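4. Tracing returned packs after a withdrawal notice

4.1 Setting and materials

The second part of the study looked at what happens between the moment a withdrawal notice reaches a dispensary and the moment the affected packs are set apart from the rest of the stock. Section 3 dealt with the wording of the notices themselves. The handling of packs, boxes and shelves is treated only briefly in this section, and Figure 4 shows the bench material. 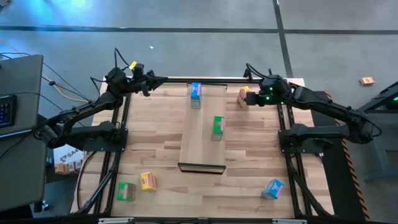
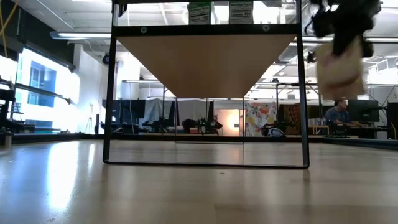
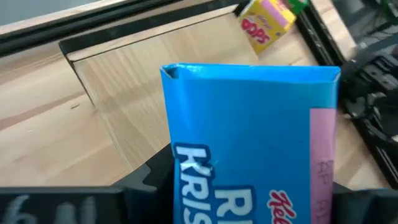
Figure 4. Bench material. Top: worktable with tray and small product boxes. Middle: black metal-framed shelf with two upright green and white boxes. Bottom: blue box, upper end and part of the front panel.

The field work was carried out in Flurnport, where one wholesaler, Galuvar, supplies nearly all the community dispensaries and the district hospital. This made it possible to follow a notice down a single chain. Galuvar sends notices by e-mail and, for the most serious class, by telephone as well. Dispensaries reply on a one-page form stating how many packs of the named batch they hold, including none. The form has not changed in several years and most staff we spoke to could fill it in from memory.

We chose a withdrawal that carried no risk to patients, a printing fault on the carton of an eye drop, so that observers could be present without getting in the way of urgent work. The notice was issued in November at the second of the four classes used locally, which asks for stock to be set apart within two working days. It named one batch. Galuvar's dispatch records showed that 847 packs of that batch had gone out before the fault was found, and this figure is used as the base for all the shares given below.

4.2 Procedure

Fifty dispensaries agreed to take part. Each kept a log for the length of the withdrawal, recording the time the notice was opened, the time the first search was made, the places searched and the number of packs found in each. Staff were asked to write down every search, including those that found nothing. Where a search was broken off, for example to serve a customer, they were asked to note the break and start a new line when they went back to it.

Logs were collected by Jin-sol Shim, who also spoke with the person in charge at each site. These talks were kept short and followed a fixed list of topics: who normally opens notices, where stock is kept apart from the main shelves, and what is done about packs already made up for collection. The second author, Woo-jin Yang, did not see the logs until the interview notes had been coded. Differences between the logs and the interview notes were settled by going back to the site, which was needed in only a few cases.

Stock systems differed. The larger dispensaries used Flimico, which records the batch number at goods-in but drops it once a pack has been moved to the shelf. The smaller ones used Tak, which does not record batch numbers unless the user types them in a notes field. In practice neither system could say whether a given pack was still in the building. Both could say how many packs of the product ought to be there, whatever the batch, and staff used that number as a rough check on when to stop looking.

4.3 Where the packs were found

Most of the packs that were recovered came from the main shelves, as expected. These were usually found in the first search and set apart the same morning. The packs that took longer were in three other kinds of place: bags made up and waiting for collection, trays set aside for care homes, and returned goods that had not yet been booked back in. Returned goods gave the most trouble. Several sites kept them in a back room with no list, and in two of these the boxes had to be gone through by hand.

A total of 300 packs could not be accounted for by either the logs or the dispatch records. We take most of these to have been supplied to patients before the notice was sent, as a second-class notice does not call for packs to be brought back from the home. We cannot rule out that a few were still on the premises. The batch number on this product is pressed into the end flap without ink, and a number of logs mention having to tilt the carton towards a window or lamp to read it. One site searched the same drawer three times and found a pack on the third.

The time from opening the notice to the first search was short at nearly every site. The time from the first search to the last was far more uneven — at some sites it was under an hour, and at others it ran into the second day. Size of premises did not explain this, and neither did the stock system in use. The clearest difference was whether one person had been named to see the search through. Where this had been done, the reply form was sent back on the day of the notice. Where it had not, the form tended to be sent after the shelf search alone, and the bags and trays were looked at later or left out.

4.4 Replies sent before the search was complete

The last point deserves a closer look because it bears on how wholesalers read the forms. Galuvar treats a returned form as final and closes its record for that site. It does not ask for a second form if more packs turn up, although it will accept one. About 50 further packs were logged by sites after their form had gone back, and hardly any of these were reported. They were set apart correctly and did reach the collection van, so no faulty carton was supplied as a result, but the wholesaler's count was wrong at the point when it reported to the manufacturer.

Staff gave plain reasons for sending the form early. The e-mail carries a reminder that is sent again each morning until a reply is received, and several people said they answered in order to stop it. Others had understood the form to cover shelf stock only. The wording, "stock currently held", can fairly be read in that way. A locum at one of the smaller sites had been taught to read it so at her previous post and had never been told otherwise.

A separate line on the form for bags, trays and returned goods would deal with the second reason, though it would do little about the first. Galuvar has since tried a version with this line at a small number of sites. Those forms were not available when the present analysis was made, and the results in Section 5 are based on the old form throughout.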